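Notes from the Open Day at Tikkanen

Posted 11/21/18

I was invited last week to attend the open day held by Tikkanen at its Kurley site, and several readers have asked for a written account. The following is taken from my notes. I attended as a private visitor, paid my own travel, and have no business connection with the company or with Tekier, which supplied part of the software on display.

Visitors were received in the lobby of the main building and divided into groups of 16. Each group was assigned a host and a fixed route. My group was led by Adom Nyarko, who has managed the sorting program since June and who spoke without slides for most of the morning. I was grateful for this. The printed handout contained the usual diagrams and may be requested from the front desk by anyone who was unable to attend.

The first stop was a short talk on what the company calls small mixed goods. These are the loose items that arrive at a returns center without their packaging: batteries, memory sticks, game pieces, keys, caps and similar things. They are light, they roll, and they do not resemble one another. At present they are sorted by hand at long benches, and Mr. Nyarko stated plainly that the hand sorters remain faster than any arm the company has tested. The purpose of the program is to cover the night hours, when the benches are difficult to staff.

We then proceeded to the demonstration room, where the simulation work was presented on a large wall screen. Tikkanen does much of its early testing in simulation. A task is built on the computer, an arm is placed in it, and the same pick is attempted many times with small changes in the position of the objects. According to Mr. Nyarko, the task shown to our group had been run 2330 times before the open day. The layout is kept modest on purpose, with a few small items on a mat and green bins set in a line beside them, and the arm working above.

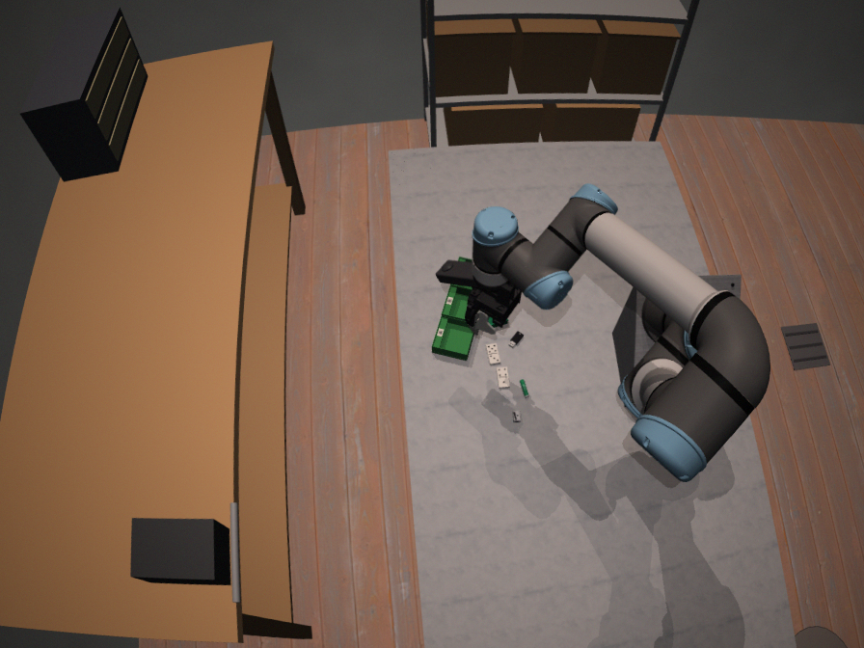
The question of scoring occupied a good part of the discussion. A run is counted as complete only when every item has been released inside a bin and the arm has returned to its rest position. An item that lands on the rim is counted as a failure, even if it later slides in. One member of our group, a retired machinist, considered this too strict. Mr. Nyarko replied that a strict rule in simulation saves an argument on the warehouse floor, and the matter was left there.

I asked how closely the simulated contact between the fingers and a small object agrees with the real thing. The answer was careful. Flat items with square edges behave well. Round ones are less dependable, as a slight error in friction will send a cylinder rolling away in the model when it would have stayed put on a real mat, or the reverse. The company now keeps a separate record of failures involving round items and does not use them when comparing one version of the control software with another. I would have liked to see that record. It was not among the materials made available.

Mawuli Baidoo of Tekier then gave a talk of 20 minutes on how the control software chooses which item to pick first. The method is less elaborate than I had expected. Each item is given a score for how much free space surrounds it, how far it lies from the bin, and how likely the arm is to disturb a neighbor on the way down. The highest score goes first, and the scores are worked out again after each pick. Mr. Baidoo noted that an earlier version planned the entire sequence in advance and was abandoned, as a single nudged item would spoil the remainder of the plan.

He also spoke on shadows, a subject to which I had given no thought before the visit. The camera software had for a time treated the dark shape cast by the arm as part of the objects lying under it. Small dark items were the most affected. The correction was to vary the direction and strength of the light between training runs - a simple change, he said, although it took a season to identify the cause.

After a break for coffee we were taken to the hardware hall. A physical cell was in operation there behind a clear safety panel, and visitors were permitted to watch it from a marked line on the floor. The cell completed its first set of picks without difficulty. On the second set it dropped a bottle cap, paused, and waited for an attendant. I mention this because the host did not attempt to hurry us along. He explained that the cell is set to stop after any drop when visitors are present, and that in ordinary service it would try again once before calling for help.

The noise level in the hall was lower than at other sites I have visited. I was able to hear the host without the headset provided, and several others had removed theirs by the end.

The final session was a question period of 20 minutes in the training room. Most of the questions concerned employment, as is proper in a town where many families have someone on the benches. Mr. Nyarko stated that the bench teams would be consulted before the night cells are put into service, and that two bench supervisors already sit in on the weekly reviews. Asked whether the results of those reviews would be published, he said that he would raise the matter but could make no promise. A further question, on maintenance costs, was referred to the Urkirell office, which handles contracts for the site.

I have two remarks on the arrangements. The signs between the parking area and the lobby were inadequate, and at least one party went to the loading gate by mistake. The demonstration room would also benefit from more seating, as those at the back had to stand through both talks.

Persons wishing to attend a future open day should write to the visitor office at Kurley and state whether they require step-free access, as the route to the hardware hall includes a flight of stairs and the elevator must be reserved in advance. Closed shoes are required in the hall. Photography is permitted in the demonstration room and the lobby only.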